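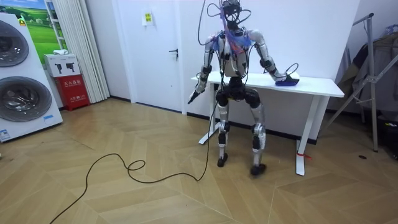

We finally finished the big marble run!! Long-time readers will remember that we started it back in May, when my youngest got the Badedar starter box for her birthday and had it spread all over the hallway within minutes. One box turned into two, then my brother passed down his kids' old Rezende track pieces (they fit if you push hard), and well, here we are.

The finished run has 17 turns and starts on top of the bookcase. My favorite part is the funnel near the end, where the marble circles and circles until you're sure it's stuck, and then plop, off it goes again. My son prefers the jump. It misses half the time and he loves it even more when it does.

A few things we learned, if you're building one:

- Start at the bottom and work up. We did it the other way first and had to take it all apart.
- Painter's tape holds the tall supports to the wall and peels off clean.
- Glass marbles are faster, but the wooden ones are so much quieter at 6 a.m.

Next up is a puzzle, the Demia harbor one with 1578 pieces. I've never done one that size and I can't wait! We've cleared the dining table and bought trays for sorting the edges. If you've done it, please tell me in the comments whether the sky is as hard as it looks on the box.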